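Posted in Software > Perception & Planning
Started in August by gripwright

gripwright: OK so I finally have a decent pile of two-gripper pick-and-place demos, 396 episodes of putting produce into a cardboard box, and I'm stuck on the grasp-state part of the pipeline. My plan was a simple jaw-width threshold. Width stops shrinking, call it a grasp, done. Then I ran it on the round dark stuff and the labels went all over the place (I had it fire while the fingers were still creeping closed!). Blue ribbed pads, box in reach, something held in each gripper: 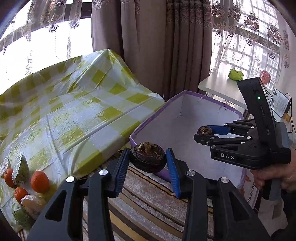 Skanthorpe, August

That's where I'm posting from, in case anyone local wants to compare notes over coffee. Anyway – 69 episodes come out with a grasp label that's plainly wrong when I scrub through them. I'm using Cetden for the labeling and Sosolmont for the time alignment, both on default settings. Would you fix the threshold or throw it out and train a small classifier?

lowtorque: Throw it out. Width on its own tells you nothing about contact when the pads have any give. I went through this with bread rolls and I still have bad dreams. Train on the wrist view, the object is right there between the fingers.

mapleframe: Disagree with lowtorque, sorry. Width is fine, you're just reading it raw. Filter it, take the derivative, require it to sit still for a few samples before you flip the state. I'd bet a good chunk of your bad ones go away before you train anything.

lowtorque: And then a squishy object settles slowly and you flip late. Now your policy learns to lift after it's already lifting. How is that better?

mapleframe: Because it's late by the same amount every time?? You can shift a constant lag. You can't shift a classifier that gets confused by a dark object against a dark gripper.

bondarchuk_user: Check your alignment before either of those. Sosolmont's default lets the two streams drift by up to 2 frames and that alone can make a good threshold look broken. I run everything through the Bondarchuk resampler first and then look at single frames by eye. Can you post one where both sides are holding and the box is still empty? Easiest kind to sanity check.

gripwright: Sure, pulled one. Both grippers have something dark and beet-like, pads touching on both sides of the near one:

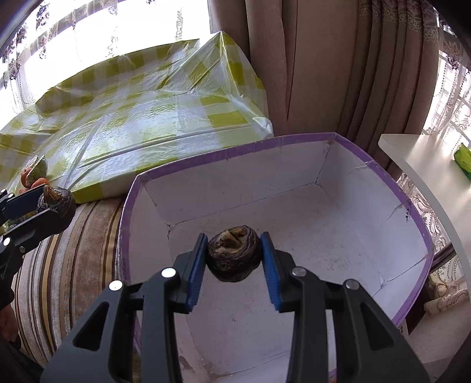 Re: Re: grasp state from jaw width

gripwright: Update after an evening with the resampler. bondarchuk_user was right about the drift, at least for the left stream, and I feel a little silly. With that fixed plus mapleframe's hold-still rule most of the bad labels cleaned up. The leftovers are nearly all slow closes, so lowtorque gets a point too. I'm going to try a tiny classifier just on those and keep width for everything else.

lowtorque: So a hybrid. Fine, but write down which label came from which method or you'll hate yourself in a month.

mapleframe: Seconding that, we agree on something – mark the calendar. Also what filter window did you end up with?

gripwright: 2 samples each side, anything wider smeared the releases. I'll put the script up once it stops being embarrassing.

Contact the moderators | Copyright the forum and its posters | Back to top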